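How does a robot learn to tidy up cups?

Think about how you learned to tie your shoelaces. Someone probably showed you, and then you tried it yourself, over and over. Some robots learn in a similar way. First they need examples.

An example is a record of one job being done from start to finish. It stores what the robot's cameras saw and how its arms moved at each moment. One example is not much use by itself. A learning program needs a big pile of them before it can spot what they have in common. 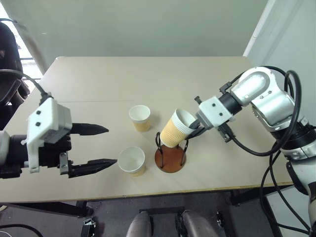 Yee-man Siu collects examples for a project called Leto. The job she is working on sounds easy: put paper cups in a holder. For a robot it is quite hard. Paper cups are light and they squash. The holder has thin black wires standing up from a round wooden base, and a cup has to go between them. Grip too hard and the cup bends. Grip too softly and it drops.

In November, Yee-man's team recorded 798 tries. Afterwards, Katalin Fodor watched every one and sorted them. She kept 591 as good examples. The others went into a separate folder, with a note saying what went wrong – a dropped cup, perhaps, or a holder that got knocked over.

Why do so many? Imagine you had only ever seen a cup in one spot. You might think cups always live there! So the team moves the cups a little before each new try. Sometimes they move the holder too. They also record at different times of day, when the shadows fall in different places. 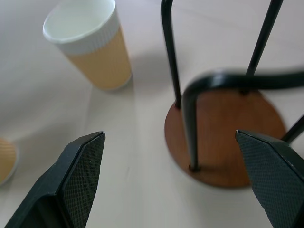
After 40 tries the team stops for a break. Tired people make mistakes, and the robot would learn those as well. They check that the cameras are clean and swap any cups that have gone out of shape.

When the pile is big enough, the computer starts to practise. It looks at a moment from an example and guesses how the arms should move next. Then it compares its guess with what really happened, and changes itself slightly so the next guess is closer. It does this again and again.

Last comes the test. The cups are put in places that were not in any of the examples, and the robot has to manage without help.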